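The Stonier Society opens its new season with the story of a reluctant mayor

Jun 9, 2024

The Stonier Society for Local History is delighted to announce a new exhibition and a run of evening talks on the life of Edmund Baluyot, who led the town of Bollmont through the difficult years after its great flood and who has been, we think, rather unfairly left out of the books ever since. The exhibition opens in October in the upper gallery of Lileck House and entry will be free to all, as it always has been.

Baluyot never set out to be mayor. He was a deputy, a quiet man with a grain business and a weak chest, when his popular predecessor died suddenly in office and the chain passed to him in the middle of a very wet winter. The council he inherited was split down the middle over who should pay for the new embankment – the mill owners, whose sluices had made the flooding worse, or the ratepayers at large – and neither side had much patience with a newcomer who wanted to read all the papers before he cast a vote. He was called a ditherer in the local press and a good deal worse at public meetings.

The papers tell a kinder story. Over the past few years the society has been reading through the correspondence left by the family, 138 letters in all, together with the council minutes for the whole of his term. They show a stubborn and often lonely man who wrote to his sister nearly every Sunday, who worried about the cost of coal for the almshouses, and who finally got his embankment by sitting down with the mill owners one at a time over a great many suppers. He lost the next election by 19 votes and never stood again.

"I came to him with the same opinion as everybody else, which was that he had been a bit of a disappointment," said Valter Hedlund, who has put the exhibition together. "Then I read what he wrote on the night of the vote and I'm afraid I changed my mind completely. He knew he was going to lose and he went ahead with it anyway. I don't want visitors to come away thinking he was a saint, he could be dreadfully pompous and he fell out with his own brother over a gate, but I would like them to meet him properly."

Visitors will be able to see the mayor's own annotated map of the river, a selection of the letters, election handbills from both camps (the rude ones are on the lower shelf, but we have not hidden them) and the long table from the old council chamber. A reading corner will hold full typed copies of the correspondence, and there will be comfortable chairs, because some of the letters go on a bit. So did the council meetings.

The talks will be held at Lileck House throughout October, beginning with Valter's own account of the flood and its aftermath. Arnel Sebastian will follow with an evening on the election itself, and on how a campaign was fought in a town where most voters knew both candidates by their first names. "It was a bitter little contest and a very funny one in places," he said. "There were songs. I have been asked not to sing them, and I have made no promises."

Tickets for each talk cost £5, with tea and cake included, and there is room for 20 people at the smaller daytime readings, where we ask that you let us know beforehand. The gallery is on the first floor and can be reached by lift from the courtyard entrance. Groups and schools are very welcome and can be shown round outside the usual hours.

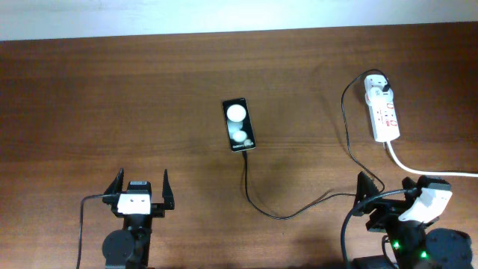
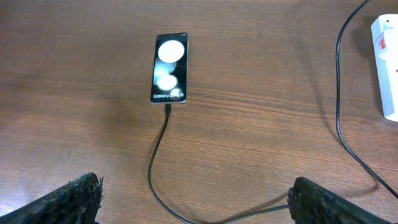
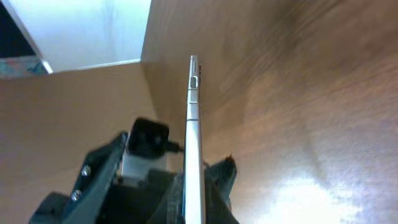 The society would also love to hear from anyone whose family lived in Bollmont in Baluyot's day. Very little is known about the women who ran the relief kitchen during the flood, apart from a handful of surnames in the accounts and one splendid complaint about the soup, and an old letter or a story passed down from a grandparent could be a real help to us. Please don't worry if it seems too small to mention – the quarrel over the gate came to us on the back of a seed bill.

A booklet to go with the exhibition, written by Valter Hedlund with a chapter on the election by Arnel Sebastian, will be on sale at the front desk and by post from the opening day. It includes the full text of the mayor's last speech to the council, which has not been printed before.

Members of the press who would like to see the exhibition before it opens, or to speak to either of the authors, are warmly invited to write to the Stonier Society at Lileck House, Bollmont. Copies of the handbills and the river map can be supplied on request.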